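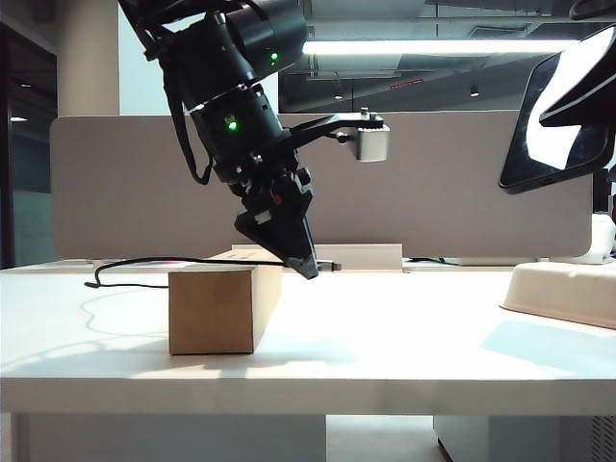 To: skukau-learning list
Date: 2019-04-04
Subject: Re: how many more demos before we train again?

> We have 135 good episodes of the box task from the Plosum bench
> and I would like to get to twice that by the end of the month.
> The last policy was shaky on the approach but everybody who
> watched it thought it was on the right track. My feeling is that
> it simply hasn't seen enough. Could each group give us two
> afternoons on the arm? Any operator is fine, the more variety
> the better. I'll put a sign-up sheet on the wiki.

I'll give you the two afternoons, but I want to argue about what we do with them first. I don't believe the number is our problem.

I spent yesterday going through a sample of the 135. I pulled 36 at random and watched them start to finish, wrist view and side view together. In all 36 the box starts in the same patch of table, a little left of center, closed, with its long side running toward the back. I could lay one first image over another and hardly see a difference. If that holds for the rest, we have one example of where a box can be, recorded over and over. Another 135 like it will teach the policy that same spot with great confidence.

Then the light. The bench gets direct sun on the left side of the table, and when it does, the box and the arm both throw long shadows across the white top. Other sessions are plain overcast or ceiling light. I looked for a note on this in the episode log and there isn't one. So if the policy does better on some days than on others, we have no way to check whether shadows matter, short of somebody squinting at every clip. I would like a column for it. Two values would do, sun on table or no sun on table.

Same complaint about the loose stuff. There is a thin black cable lying across the table behind the box, with a loop in it over toward the left edge. It passes right under the gripper tip in the side view during the approach. In some of my 36 it lies differently. Either tape it down and leave it, or move it on purpose every few runs. What we have now is the worst of both, a thing that drifts along with who ran the session. I feel the same way about the cream tray on the right. If it isn't part of the task, why is it in the data?

About "any operator is fine." I'm not so sure. At least 20 of the episodes I watched have the operator stopping with the gripper just over the table beside the box, waiting, then going on. I assume they were checking the wrist camera before they committed. A person knows why they paused. The policy sees an arm that holds still for no reason it can find in the picture, and then we act surprised when it hangs there during a rollout. That may well be the "shaky approach." I can't prove it, but it would be cheap to test. Cut the pauses from the episodes we already have, train again, compare. That costs no arm time at all.

I also don't put much weight on "everybody who watched it thought it was on the right track." I watched it too. It reached for the usual spot, the box was in the usual spot, and we clapped. Joseph Hall had the same kind of demo last September, and that one fell apart as soon as we took it over to the Trunddale table. I haven't seen anything this time that tells me we would do better.

So, what I'd ask for before the sign-up sheet goes up:

1. A marked grid on the table, and a list of start positions and angles drawn ahead of time. The operator reads the next line and puts the box there. No picking by eye, people always put it where it's easy.

2. A held-out set of positions that never gets recorded for training. 20 is plenty. All claims about progress get made on those.

3. Log columns for operator, sun, and cable.

4. Failed tries get kept and labeled. Right now the log says "good episodes" and I can't find out what happened to the others or who decided which was which.

5. Train on half of what we have and compare with the full set. If the two come out the same on the held-out positions, more of the same data isn't going to save us and I'd want my afternoons back.

I know number 1 slows things down. I timed myself moving a box to a marked square and turning it to a given angle, and it isn't bad, though it does get dull quickly.

One question for whoever set up the wrist camera: was the bracket ever loosened and moved between sessions? The gripper fingers seem to sit a bit higher in the view in the later clips. If so I need to know at which episode, and the two parts should be treated as different cameras until somebody has checked the calibration.

I can take the first afternoon as soon as there's a grid on the table.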